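Kazemi Wash & Fold – Frequently Asked Questions

Where do I drop off my laundry?

At the counter in either of our shops, Nastine or Grornberg. The Urkero shop closed in June, and all accounts from there were moved to Nastine. If you still have an Urkero claim ticket, bring it to the Nastine counter and we will look it up.

Do I have to sort my clothes first?

No. We sort by color and fabric when we open the bag. Please empty the pockets and put anything that needs special care in a separate bag with a note. 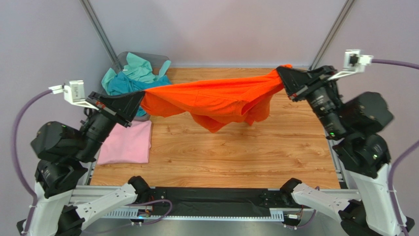
New or brightly dyed items can bleed in the first few washes, so we wash them apart from everything else at no extra charge. Tell us if something has never been washed. A strong color like the orange of this shirt goes in cold water with other oranges and reds, never with whites. If a color has already run onto other clothes at home, keep them out of the dryer and bring them in damp.

How is the price worked out?

By weight, before washing. The smallest order we take is 4 pounds. Comforters, pillows and rugs are priced by the piece – the list is posted at both counters.

When will my order be ready?

Orders left before 10 a.m. are ready by 6 p.m. the next day. Bulky items take one day longer. We send a text when the bag is on the shelf.

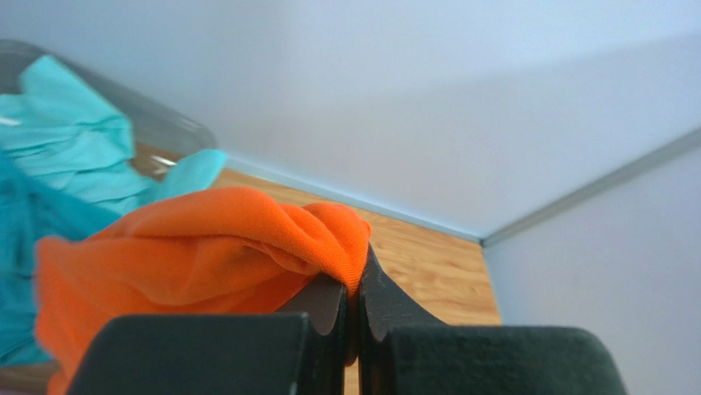 If you don't get a text by closing time, call the shop where you dropped off. Most often the phone number on the account is an old one. We hold finished orders for 89 days and then give them away.

Can you get stains out?

Often, but we can't promise it. Point out the stain at drop-off and tell us what caused it if you know. Oil and ink are the hardest. We don't use bleach unless you ask for it.

Do you take work from businesses?

Yes. Salons, gyms and small hotels can open a monthly account. Accounts over 600 pounds a month get free pickup, and over 1000 pounds we deliver twice a week. Ask for the form at Grornberg.

What if something is missing or damaged?

Tell us within a week and bring the ticket. We check the shelves at both shops first. If we can't find the item, we pay a set amount based on its age and type.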